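How I Reset the Big White Table at Work

We have one large white table in our open office and it gets used for everything, so every scuff and coffee ring shows. I've been wiping it down since May and I finally have a routine I like - it takes me 20 minutes, chairs included.

Step 1. Start with the chairs

Pull them back far enough to walk past, then go over the mesh with a soft brush. Dust loves those little holes! I use the brush head on the vacuum, lowest setting.

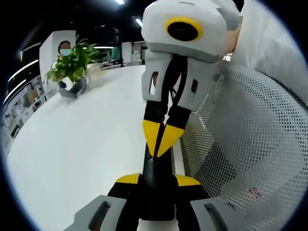
Light gray mesh, the kind that hides dust until the sun hits it.

Step 2. Sort what's on top

Pick up anything small and flat first, because that's what you'll knock on the floor. Cables get lifted, never dragged (ask me about my mug). The plant can stay if you wipe around the glass and turn it a little so it doesn't lean toward the windows.

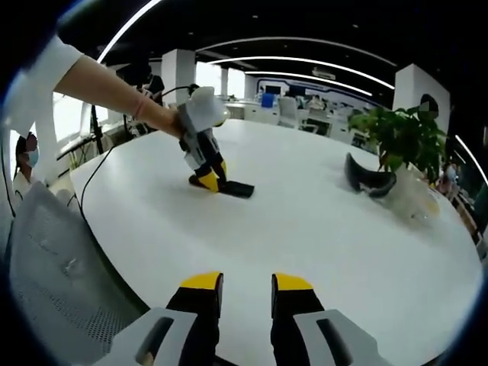
Photo: Wunditz Office Diary

My plant gets fresh water at this point too, while I'm up.

Step 3. Work along the curve

Mix 2 capfuls of Flomus into a small bucket of warm water and wring the cloth out hard. Follow the edge of the table first, then do the middle in long overlapping strokes. Crouch down and look across the top toward a light - streaks jump right out. 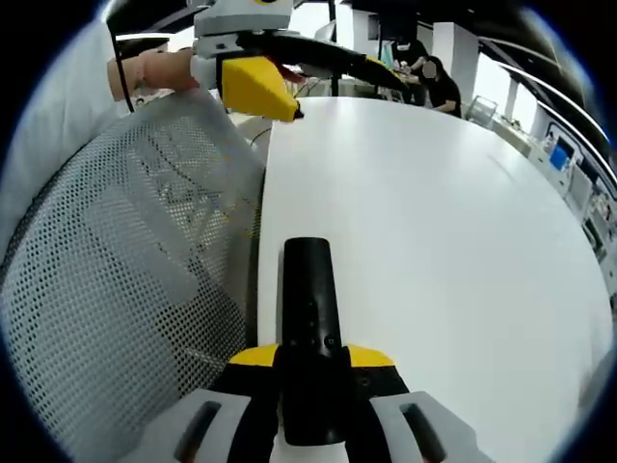 Step 4. Dry and buff

Grab a clean white cloth and bunch it up in your palm. I like plain cotton, nothing fluffy. Go slowly near the plant and lift the leaves with your free hand.

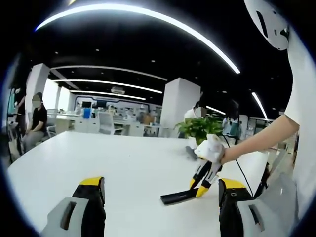 Step 5. Put it all back

Wait until the top feels dry, then slide the chairs in and rinse your cloths right away. Mine hang over the sink overnight.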